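Progress report, Skumbridge Repair & Reuse Rooms
21 August 2019
To: Friederike Brinkmann, Kozan Fund
Second report of the grant period

Friederike, sorry for the short form, we open again Monday and I'm writing this between deliveries.

Where we are
Six of the 8 sessions in the plan are done. Two left, one textile, one small electrical. Sewing is still the busy one, electrical is slow but people stay longer. The May session was moved to Clurport when our water was off, so travel shows up under that month. Receipts attached.

Spending
Tool budget spent down except for $900, held back for the second overlocker. The dealer in Natitz quoted us, then the model was discontinued, now waiting on a new quote. Would like to carry the money over into next period if it isn't settled by your cutoff. Please confirm in writing, our bookkeeper wants it on paper.
Rent as planned. Printing under. Insurance over, the premium went up at renewal and we didn't see it coming. Covered from printing, so the total doesnt change.

What worked
Booking by phone as well as online. Older visitors were not getting slots at all before that.
Parts drawer sorted by machine make. Saves a lot of hunting.
Pairing new fixers with an experienced one for their first 3 sessions. We lost fewer people this way than last year. Will keep.

What didn't
The evening slot. Tried it twice, very thin, dropped it.
Intake form too long. People skip the back page, which is where the consent box is. New version is one side only, draft went to you last week I think, if not tell me.
Lamps. Too many come in with no plug and no shade and we can't test them properly. New rule at the door: complete items only.

Waste and sorting
You asked about this after your visit. Offcuts and broken parts are now split three ways: metal, fabric, everything else. Metal goes to the yard at Natitz, fabric to the felt maker, who takes cotton and wool but not mixed fibers, so we are learning to read labels. Everything else is ordinary trash and we pay by weight for that. Weights for the period are in the spreadsheet, second tab.
Black garbage bag on an adhesive wall hook, both pictures:
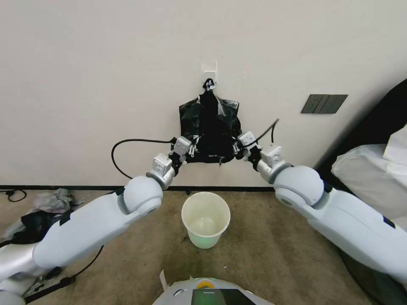
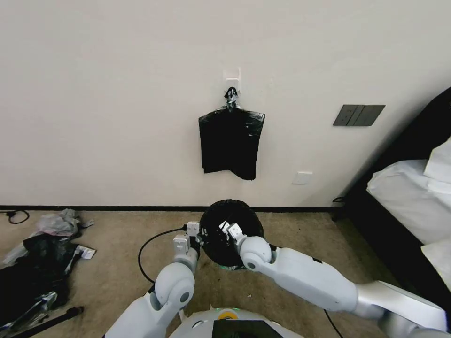
Next steps
Quote for the overlocker, chase again this week.
Textile session: fliers out, room booked, need one more person on the ironing table.
Electrical session: tester is due for calibration, has to go off before then and come back in time. Tight.
Final report draft to you after the last session, with the visitor survey. Survey returns are low so far and I'd rather hand you a small honest set than pad it.

Questions for you
Can we move the leftover printing money to insurance officially, or is an email enough?
Do you still want the Clurport attendance listed seperately?
Is the logo on the new flier the right one? We had two versions on file.

Spreadsheet and receipts in the same envelope as this.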